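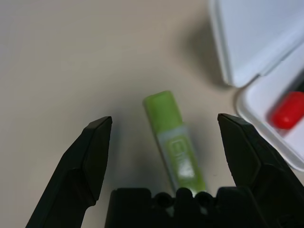

Bench tips for the robotics club, from the parent who keeps getting asked

Posted 16/11/2023 under Workshop

I have been helping with our after-school robotics club since August, and in that time I have heard a lot of advice. Some came from the forums, some from the kit makers, and a fair bit from other clubs at the Mutum meet, where everyone has a secret and most of the secrets cost money. I don't believe much of it. What follows is the part that held up on our own table, plus a few things I tried and would not bother with again.

The project this term is a sorting arm. The students call it Grivine and I have given up asking why. It has to pick up small desk items and put them where they belong, inside a time limit. That sounds easy until you try to get a smooth round pen off a smooth flat table.

Clear the table, then clear it again

Put away everything that isn't part of the run. Phones, snack wrappers, the screwdriver you just used. A stray clip costs more time than a bad line of code, and it gets blamed on the code every time. We wipe the top with a damp cloth and let it dry before anyone starts. The fancy surface sprays do nothing that I could see. One of them left a film that took me two evenings to get off.

Choose practice items you can replace

Markers and highlighters are good. They're cheap, they come in loud colors and every house has a drawer of them. Keep the caps on and push them down hard, because a marker with a loose cap will come apart at the worst moment and there goes your tablecloth. Small hinged cases are good for the harder rounds. A case with a lid changes shape on you, and a student who has only trained with it shut will get a surprise.

I'm less keen on the ready-made practice sets. Ansah sells one for 80 dollars. I opened the box at the meet and found pens, erasers and plastic cases. You have those already.

Mark your starting spots, but lightly

Masking tape works. Use small corners, not full boxes, and pull them up at the end of the session or the glue stays behind. If it does stay, rub it with a little cooking oil on a rag, then dish soap. Keep the oil well away from the gripper fingers.

Then move the spots. This is where I argue with half the other parents. A team that always starts with the pen in one place will show you a beautiful run, and it means very little. Seo-ah Choo, who is 14 and has more patience than the rest of us, turned the pen a quarter turn one afternoon and the perfect program missed it completely. She has been turning things ever since. Good for her. 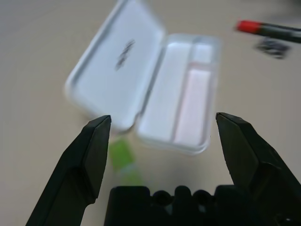 Should the case be left open or closed when the students practice?

Mix it up from the first week. Start a few runs with it shut, a few with it fully open, and turn it to a new angle each time, so that the students don't build everything around one easy position.

Write down the misses

Every team I met had a number to brag about. One had done 1000 runs. Fine, but how many worked? They weren't sure. Our own log stands at 348 runs, in a plain spiral notebook, with a short note next to each one that failed. "Slipped left." "Lid in the way." "Battery." The notes are worth more to me than the total. I was told to use an app for this, and we did for two weeks, until the tablet needed an update in the middle of a session. Back to the notebook.

Grip pads: try the cheap stuff first

If your fingers slip on plastic, cut two strips from a wide rubber band and fix them on with double-sided tape. Change them when they go shiny. Shelf liner also works but it crumbles. I bought the Cellness pads after a lot of praise online, and they were okay. They were also okay when I cut up a rubber glove, so I can't say where the money went.

Clean fingers before a run, the robot's and yours. Rubbing alcohol on a cotton swab, a wipe, a minute to dry. Check with whoever made your pads first, as some rubber doesn't like it.

Lighting

If you use a camera, shadows will get you. White plastic is the worst of it, with a bright shine on one side and a gray patch on the other. I was promised a ring light would fix this. Ours made a neat ring of glare on everything glossy. Two old desk lamps aimed at the wall did a better job - dull, even light, no hot spots. Do your tests at the same hour the club meets, or close the blinds.

Wires

Bread bag ties, the flat plastic kind, one every hand's width. Leave slack at each joint and move the arm through its whole range by hand, power off, before you tighten anything. We lost a whole session to one wire that was a finger too short.

What I'm still not sure about

Slower is safer, they say. I'd like to believe it, but our slow runs seemed to miss nearly as often as the quick ones, and they used up the clock as well. We're going to log speed next to each run for a while and see. If your club has kept that sort of record, with the failures left in, leave a comment. I would like to read it before the next meet.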